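Hallwood grip-hold fault

The Hallwood grip-hold fault was a software defect in the control system of the Hallwood two-arm handling robot. It caused one hand to keep applying closing force after the controller had recorded the hand as open. The defect was found during simulated tray-sorting trials at the Daltthorpe laboratory and was later reproduced on a physical machine. It is listed in the Daltthorpe fault register as entry 1722.

Background

The Hallwood controller runs both arms from a single planner but keeps a separate grip state for each hand. The grip state has three values: open, closing and holding. A release command sets the state to open and sends a zero-force target to the finger motors. In version 2 of the controller, the motor target and the state value were written by different tasks. The change was made to shorten the planning cycle, which had grown when a second arm was added.

The trials used a rendered workspace with household objects, a tray and two arms fitted with different end effectors. Objects were placed close together on purpose, so that a hand reaching for one item would often touch another. The simulator, Rustness, reported contact forces at each finger joint and wrote them to a log apart from the controller's own log.

Fault

The fault appeared when a hand made contact with a second object while a release was pending. The contact handler raised the force target in order to keep the grasp stable. If this write arrived after the release had set the state to open but before the zero-force target was sent, the release task treated its work as complete and ended. The fingers then went on pressing at the raised target. The planner, reading an open hand, was free to begin the next arm movement.

In the first recorded case, at step 2451 of a sorting run, the arm withdrew with the object still held and dragged it against the tray wall. The run was marked as a success by the scoring script, which read the grip state and did not check finger forces.

Detection

Noemi Whitlock found the mismatch while comparing the two logs for an unrelated timing problem. A search of earlier runs turned up 1917 control steps in which the state was open and the measured finger force was above the release limit. Most of these were short and ended when the next grasp command reset the target. The longer ones all involved crowded trays.

The fault was reproduced in July on a physical Hallwood unit, using foam blocks and a reduced force limit. There were no injuries and no damage to the unit.

Safety assessment

The assessment treated the fault as a hazard to persons. Operators at Daltthorpe were permitted to reach into the workspace when the status panel showed both hands open, and the panel took its reading from the grip state alone. The emergency stop was not affected, as it cut motor power directly. Until a correction was installed, entry to the workspace required a full power-off.

Correction

The correction placed the state and the force target in a single write. It also added the Rezaei check, which compares measured finger force with the grip state on every control step and halts both arms if they disagree. The status panel now shows an open hand only when both values agree. The scoring script was changed to use measured force, and results from the affected runs were withdrawn.

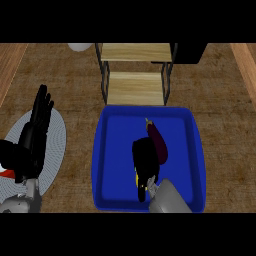 Selina Auer objected that the check still depends on the joint force sensors, and that a sensor stuck at zero would let the panel show an open hand just as before. She asked that power-off before entry be kept as a permanent rule.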